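Bench notes, Kurek cell

Moved on from cloths to small desk tidying: pens, caps, clips. The question from Winow hasn't changed — would any of this hold up in somebody's kitchen or at a packing bench, or only on our table.

Cloth folding first, to close it off. 200 tries on the Prorumis controller, same towel, same start pose. It does fine when the towel lands flat. If a corner is tucked under, it folds the tuck in and carries on. Usa Thongdee wants a check after the first grasp. I'd sooner fix the grasp. Left open.

Wiping is better than I expected. 15 seconds for a pass by hand, 60 for the arms, and they miss the strip along the walls. For a shop floor at night that might be acceptable. For a person waiting to eat, no.

Pens are harder. They roll, and a cap needs two hands that agree about force. Maarja Jankauskaitė changed the grip limit on the left side after we cracked a cap on the old setting. New limit is in the shared sheet, row for "caps, soft". Do not copy it to the right side, which has different fingers.

Demos so far: almost 500 usable. I threw out the ones where the operator paused to talk.

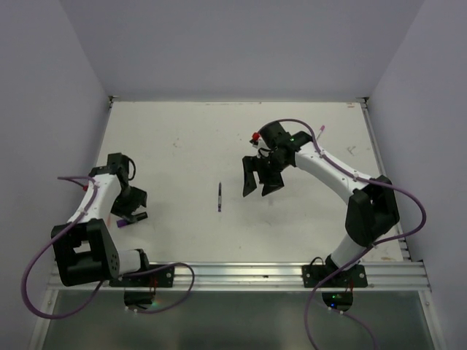
Gulgate, June

Left gripper has the purple piece just above the table, right one is open near the pen. Pen is lying more or less toward the back wall, closer to the right gripper. I'd like the right approach tried from a little higher — with the jaws this low there isn't much room to correct.

To do: wipe the scuffs off the tabletop, recheck the cable ties on both arms, ask Winow which pens they care about.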